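23 June 2020, Driltaddale, ground floor

Continued the work on relative pose from wrist camera only. Since March we have used the marker method from Ivar Hellström, and I want to write down why I now change one step of it.

The old step: we take the marker on the gripper as fixed, compute its pose in every image, and average. This is good when the light is good. When the ceiling lights are in view the exposure goes down, the marker corners become soft, and the average moves with them. I saw the same drift in the Brellus recordings but I thought then it was a mechanical play in the fingers. It was not, Arūnas Navickas measured the play with the dial gauge and it is too small.

New step: keep the median over a window and throw away every image where the marker is not complete. I was afraid that we lose too much data in this way. From the first recording of today I had 300 images, and 222 stayed after the filter. For me this is acceptable. The gaps are mostly short, and the inertial data can fill them.

What I did today, in order:

- calibrated the camera again with the Punduter board (old file is kept, do not delete)
- recorded 2 slow passes by hand, walking speed, no grasping
- ran the old average and the new median on the same data
- compared both with the pose from the floor reference

The median is clearly more quiet. On the first pass the old method jumps each time I turn towards the big room, and the new one does not jump. On the second pass the two curves are nearly the same, I think because I held the gripper lower and the lights were less in the image. I should repeat this pass with higher hand before I say anything to the others.

One problem is still open. When the marker is only partly inside the image, the detector from Briggs sometimes still gives a pose, and it gives it with high confidence. My filter removes most of them by checking the distance of the corners to the image border, but the threshold I have chosen by looking, and this is not a method. Ivar suggested to use the reprojection error instead. I will try it tomorrow morning on the same files, before any new recording.

Also to do: write the filter as separate script, so that Arūnas can run it without my whole folder.

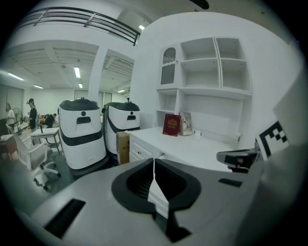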